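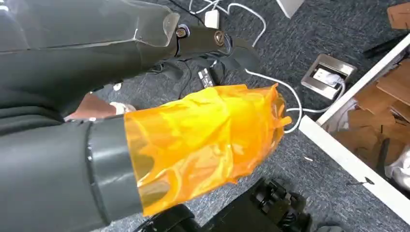 Keretti is a two-jointed arm on a low base that we are building in the shared workshop at Drundport, to pick up light recycling from the floor and drop it in a bin. These are the questions we get most often from members and from people who have written to ask for the parts list. The short version is that it works on card and paper, it is slow, and it is not finished. The orange bag gathered round the end of the arm is covered under "Why is there a bag on it?" further down, and the floor socket with its lid open comes up under "Power".

Last changed 4 August 2026.

## General

**Who is building it?**

Rocío Montoya does the mechanical side, Efraín Mamani does the wiring and Dilwyn Watkins writes the code. Yeison Tamayo helps with testing. Other members join in when there is something to hold or lift.

**Is it a kit?**

No. The motors and the motor controllers came from Ticona as separate items. The rest was made here or bought secondhand.

**What has it cost so far?**

£237, not counting tools. The motors were most of that. We had several of the bearings already.

**What can it pick up?**

Flattened card, folded paper and empty cartons, if they are not too big. It can't manage anything heavier than 80 grams at full stretch. Closer in it can take a little more, but we have set the limit in the code to the full-stretch figure so that we don't have to think about it.

Loose sheets lying completely flat are still a problem. The fingers slide over them.

## The arm

**Why is there a bag on it?**

Dust and fibres. Card sheds a lot of both, and in the first version they got into the finger joints and made them stiff. A thin plastic bag over the working end keeps most of it out. It is a stopgap. Nidia Montoya is sewing a proper sleeve from ripstop nylon, which we hope to fit in September.

**Doesn't the bag get caught?**

It can. Gather it behind the wrist and keep the slack away from the joint. Before each session, move the wrist through its whole range by hand with the power off and watch the folds. If they pull tight at either end, take the bag off and start again.

**Does it have to be that colour?**

No. Any thin bag will do. See-through is better than solid, as you can check the fingers without undoing anything.

**What is the clear plastic cover for?**

It keeps fingers and sleeves off the wiring on the upper segment. We wanted to be able to see the cables under it during testing. If you are copying the design, drill the fixing holes slightly oversize or the cover will crack at the corners. We have made it three times.

**The elbow on mine has gone loose. What should I do?**

Check the bolts at the joint bracket first. They need thread lock, medium strength, and they should be looked at again after the first hour of running. If they are tight and the arm still sags, the usual culprit is the grub screw on the motor shaft.

**Can I use printed brackets?**

We tried. They were fine for the wrist and not fine for the elbow, where they bent enough to put the fingers 13 mm out. The elbow brackets are metal now.

## Power

**What does it run on?**

A mains supply with a 24-volt output. There is no battery at present. Efraín has drawn up a battery version but it would add weight to the base and we haven't bought the cells.

**Which socket should I use in the workshop?**

The floor outlet nearest to where you are working. Leads go in one bundle where possible and outside the arm's reach. Please unplug at the outlet when you finish, coil the leads and close the lid.

**Can I leave the leads on the carpet?**

During a session, yes, if you stay with it. Not overnight, and not across the way to the door.

**Is there an emergency stop?**

Yes, on a separate lead. Whoever is running the session holds it or has it within reach. It cuts power to the motors, so the arm will drop. Keep your feet and hands out from under it.

## Code

**Where is the code?**

On the workshop server, in the folder called keretti. Ask Dilwyn for a login. We will put it somewhere public when the comments have been tidied up and the passwords taken out.

**Does it work out for itself what to pick up?**

Partly. It finds brown card fairly well. White paper on a pale background it often misses. At the moment a person confirms each pick by pressing a key.

**Why is it so slow?**

Speed is limited to 2 rpm at the shoulder while people are working near it. It could go faster, but the base starts to rock.

## Joining in

**Can I come and see it?**

Members can, any evening it is out. If you are not a member, write first so that one of us is there to let you in.

**Do you want our old card?**

Flattened, yes. Please remove tape and staples. No pizza boxes.

**Will there be a second one?**

The Brandutmont workshop has asked for the drawings and may build one. They plan to use a heavier base, and we'd like to see how that goes before changing ours. The drawings they have are the June set, so if you get yours from them, check the elbow bracket against our current version. The hole spacing is different.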